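Setting Up a Shared Kitchen Counter in Residence Halls

Grarnlow Housing Services
Guidance for hall coordinators and floor representatives

These instructions apply to every shared kitchen in Tesora House and Fildale House. They should be followed at move-in each September and whenever an appliance is replaced.

Before you begin

Obtain the kitchen key and the appliance log from the hall office. Clear the counter completely and wipe it down with the supplied cleaner. Do not plug anything in until the surface has dried.

Step 1. Check the outlets

Each kitchen has 2 counter circuits, marked with colored labels on the outlet covers. Find both before choosing where anything will stand. If a label is missing, stop and contact Leena Niskanen in Facilities, who keeps the wiring plan for each floor.

Step 2. Separate the heating appliances

A toaster, kettle, microwave or toaster oven draws a large load while it is running. Do not place more than one of these on the same outlet. Plug the toaster directly into the wall. Extension cords and power strips are not permitted on any counter, including for short periods.

Step 3. Leave room for air

Follow the clearances given in the manufacturer's manual. Where the manual has been lost, the hall office can print a copy. Nothing may be stored on top of a heating appliance, and paper towels must be kept on the wall holder. Toasters may not stand beneath a hanging cabinet while in use.

Step 4. Route the cords

Cords should run behind the appliances and must not cross the sink or hang over the front of the counter. Take up any extra length with the ties provided in the kitchen drawer.

Step 5. Record the appliances

Enter the make, model and condition of each item in the log. Return the log to room 136 by 5 p.m. on the day of setup. Items not listed in the log will be treated as personal property and removed.

Weekly care

Unplug the toaster and let it cool fully. Slide out the crumb tray, empty it into the trash and wipe it with a dry cloth. Never reach into the slots with a utensil. Microwave interiors should be wiped with warm water and mild soap.

Replacement requests

Send requests to Tae-yang Do at the hall office. Single purchases above $200 also require approval from Eun-ji Yang.

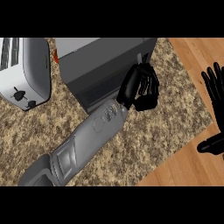
May residents bring their own toaster to a shared kitchen?

Residents may do so once the hall office has inspected the appliance and entered it in the log. Until then it must remain unplugged.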